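Tedach Firearm Storage Cabinets — Residential Series

Tedach manufactures locking storage cabinets for private households, licensed dealers and training ranges. The Residential Series was developed for owners who keep a small number of long guns or handguns in the home and who wish to meet, or go beyond, the safe storage requirements that apply where they live. Requirements differ from state to state and sometimes from county to county. Purchasers are responsible for confirming which rules apply to their household before placing an order.

Models

Didatis 2. Compact handgun safe for a drawer, shelf or closet. Holds two handguns. Keyed lock with mechanical combination backup. Supplied with a steel security cable for attachment to a fixed object.

Didatis 16. Upright cabinet for up to 16 long guns. Interior height accepts most scoped rifles. Separate locking compartment for ammunition, keyed differently from the main door.

MacAulay 17. Upright cabinet of the same outside dimensions as the Didatis 16, with a heavier door and a mechanical dial in place of the keyed lock. Net weight 212 pounds. This model must be anchored to the floor or to wall studs before it is loaded.

All three models are finished in gray or black powder coat. Interior shelves and barrel rests are removable and may be reordered separately through the parts desk.

Storage in the Home

Tedach recommends that firearms be stored unloaded and that ammunition be kept in its own locked compartment. Keys should not be left in kitchen drawers, on hooks or in other places known to the whole household. Where children or teenagers live in or visit the home, combinations should be changed whenever there is reason to think they have been seen or shared.

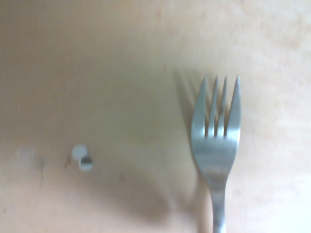
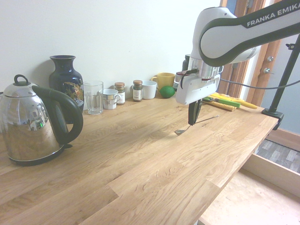

Cabinets should be installed in a dry interior room, away from exterior doors and out of sight of ground-floor windows. Garages and unheated basements are not recommended — changes in humidity will shorten the life of the lock and may damage the contents. A desiccant pack is supplied with each upright cabinet and should be replaced every two months.

Public Safety Program

Tedach does not endorse candidates and takes no position on pending legislation. The company does supply storage equipment, at cost, to towns and counties that operate their own safe storage programs. Under this arrangement the local government sets the rules for eligibility and handles distribution to residents. Tedach does not receive or retain the names of recipients.

Local officials who wish to take part should write to Defne Dönmez, Public Programs Office. Requests received before the end of January are considered for delivery in the spring.

Delivery and Installation

Upright cabinets ship by freight and are delivered to the curb. Delivery inside the residence and anchoring are available in most areas through Drarnus, our installation contractor, for an additional charge. An adult must be present to sign for the shipment. Deliveries are made between 8 a.m. and 4 p.m.

Warranty and Lost Combinations

The body and door are covered against defects in manufacture for as long as the original purchaser owns the cabinet. Locks are covered for two years. Replacement keys and combination records are released only to the registered owner, on receipt of a notarized request and proof of purchase. Requests by telephone cannot be accepted.

Questions regarding warranty service may be addressed to Tania Herath, Customer Records. Please include the serial number, found on the inside of the door below the upper hinge.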